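Progress report to Graltora – Mosoti insertion study, second reporting period

Sending this ahead of the call so Sharon has the numbers in front of her. Short version: the policy works better than it did in January, the search step is the reason, and we're behind on the transfer part. Details underneath, in the order of the work plan.

Work item 1, the simulated cell. Done. Arm on its pedestal on the table, black studded tray, light gray peg held pointing down over the tray. Everything in this report was run in the simulator, no hardware numbers yet.
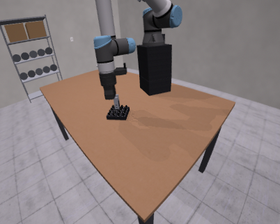 Nistosau Manipulation Group – Contact and Assembly Team

Work item 2, the insertion policy. This is where most of the money went, so most of the report too.

Recap for anyone new on your side. The policy gets a wrist view, joint positions and an estimate of force at the tool. It puts out small motions of the gripper. Old version (call it the baseline) was trained straight from demonstrations, and it was fine at carrying the part over the tray and bad at the last bit. Usual failure: part comes down slightly off, touches a stud, policy keeps pushing. Then either the part tips in the fingers or the episode times out.

New version splits the job. Approach is still learned from demonstrations, no change there. On first contact a second, smaller policy takes over and does a short search, trained with reinforcement on top of a plain spiral. It can back off, which the baseline basically never learned to do because nobody backs off much in the demos.

Result on the held-out start poses, 60 episodes for each version, same seeds:
Baseline: 17 inserted.
With search policy: 59 inserted.

The one miss was a bad grasp from the very start, part was rotated in the fingers and no amount of searching was going to fix that. We left it in the count. Jabari Wanyama went through all the baseline failures by hand and sorted them, and nearly all are the push-and-tip kind. So the fix is aimed at the right thing.

Please don't quote the 59 outside Graltora yet. Held-out poses means new start positions and new tray positions, but the same tray and the same part. New part shapes are in work item 4 and we expect it to drop there. How far I can't say.

Things we tried that didn't help, for the record:
Larger demo set for the approach. Slightly smoother motion, no change in insertions.
Force input with no search policy. Worse than baseline on some seeds, we think the force signal in the simulator is too noisy on first touch and it got confused.
Plain spiral with no learning at all. Better than baseline but slow, and it gets stuck between two studds if the start offset is large. Useful as a fallback, we kept the code.

Work item 3, resets and camera views. Partly done. Every episode starts from a randomized arm pose, and some of those poses are folded up pretty tight, with the wrist down behind the shoulder when you look from certain sides. From those views an outside camera has no line of sight to the tool at all. That caused us a real problem: the automatic success check was reading from one fixed camera and marking hidden episodes as failed. Cost us 2 weeks of confusing curves before Jabari caught it. The check now reads the part pose from the simulator state directly and the cameras are only used for the policy input and for review. All numbers above are from after the fix. Numbers in the last report were from before it, so the January baseline figure should be treated as too low and ignored.

Still open on this item: picking the review camera per episode so whoever is going through failures doesn't have to hunt for a view that shows the wrist. Premis has a tool for this which we've asked to use, waiting on the license wording.

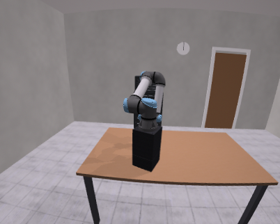
Work item 4, transfer and new parts – behind schedule

Not started in any serious way. The camera check problem ate the time we had set aside. What exists: two extra part shapes modeled, friction and mass ranges written down, the training script takes them. No runs yet.

Plan for the next period is to do the new shapes in simulation first, same 60-episode protocol so the tables line up. Then hardware. We'd rather not book time on the real cell untill the search policy has seen a spread of friction values, it is too confident about how hard it can lean on the tray and I don't want to find out the expensive way.

Spending. Compute is under plan, staff time is on plan. We'd like to move part of the unused compute line over to gripper fingers for the hardware stage, Sharon, can you tell me if that needs a formal change request or if an email does it?

Needed from Graltora:
Answer on the budget move.
A decision on whether the new part shapes should be yours or ours. We've assumed ours.
OK to push the hardware milestone back to the end of the next period.

Logs, failure sheet and configs are in the shared Mosoti folder. The failure sheet has a tab per version, read the notes column before the totals. Jabari is the person to ask about the search policy, I'm the one for everything else.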